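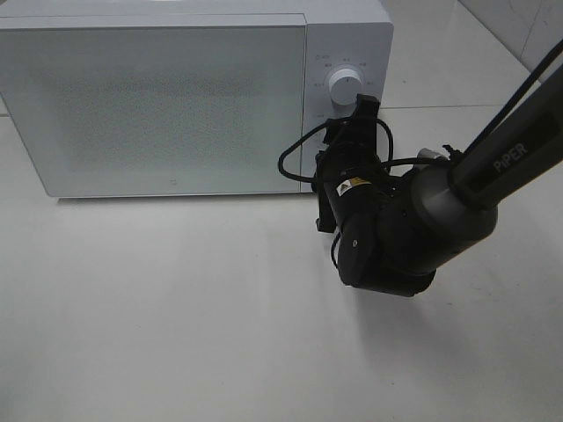
4.2 What the reheating advice asks of people

Figure 3. A countertop microwave oven with a round control knob. The printing around the knob is small.

Most of the leaflets gathered for this study assume that the reader can set a microwave to a stated power and keep it there for a stated time. We doubt that this assumption holds in many homes, and the interviews in Stusascombe gave us little reason to change our minds. The oven in Figure 3 has a dial with tiny labels set in an arc about it. A leaflet that says "medium power, then stand" leaves its reader to match the word "medium" to whatever is printed on a panel of that sort, often at the end of a working day.

We compared 11 leaflets on leftover food. All were in circulation in the town or handed out at its surgery and library. Six gave a power level, and they did not agree on how to name it. Two used watts, three used words and one used a percentage. The remaining five gave only a time, with no power at all, which makes the time close to meaningless. It is hard to see how a household could follow more than one of these leaflets at once, yet several homes had two or three of them pinned up in the kitchen.

The usual defence is that leaflets are not meant to be followed to the letter. They are said to "raise awareness", and the reader is trusted to work out the rest. Perrin made this case in his report on the Sinen food waste scheme, where he argued that a leaflet succeeds if it gets people talking about leftovers at all. We find this too generous. If talk is the aim, the numbers could be left out. If the numbers are there, they should be ones that a person can act on. Perrin's own survey asked whether people remembered seeing the leaflet and whether they liked it. It did not ask what they did with last night's rice.

Our 40 households were asked to describe, in their own words, the last time they had warmed up cooked food. Very few mentioned a leaflet. Most described a habit: a set number of minutes used for everything, a stir if they thought of it, a finger or the tip of a spoon to test the middle. One man in his seventies had used the same two minutes for soup, stew and custard through three changes of oven. A mother of four warmed every plate twice, having once been caught out by a cold potato. These habits vary a good deal, but they are steady, and they were in place long before any leaflet came through the door.

There is a temptation to read such answers as ignorance, and the Maldonado study does so without much pause. It scored each household against a list of correct steps and reported that people "lack basic knowledge". The list was drawn up by the same team that wrote the advice, so a household could score badly simply by doing something sensible that the team had not thought of. Taking food off the hob in a pan, for instance, earned no marks. Nor did throwing it away, though that is surely the safest choice with a doubtful piece of chicken – and the one that a waste scheme least wants to hear about.

Issahaku is more careful. Her kitchen diaries, kept by the cooks themselves through August, show people changing what they do according to who will be eating. Food for a small child was heated longer and left to cool. Food for oneself was eaten lukewarm over the sink. We saw much the same. But diaries have their own trouble. Anyone who writes down each meal for a month is likely to take more care over it, and Issahaku gives this point only a footnote. We would put less weight on her finding that care "rose steadily" over the month than she does.

Cost also needs a mention. The Pumix pilot paid for 300 fridge magnets with printed heating times, and its closing note calls the magnets "well received". So they may have been. Magnets are useful things. In the homes we visited where one was on show, it was holding up a school letter or a takeaway menu, and in one case it covered the heating times of a rival leaflet. None of the people we spoke to in those homes could tell us what the magnet said without going over to look.

None of this shows that written advice on leftovers is useless. Our sample is small, it comes from one town, and people who let researchers into their kitchens may not be typical. What we can say is that the claims made for such leaflets rest on recall and goodwill, and that neither has been tied to what ends up on the plate. Section 4.3 turns to storage, where the advice is plainer and the record a little better.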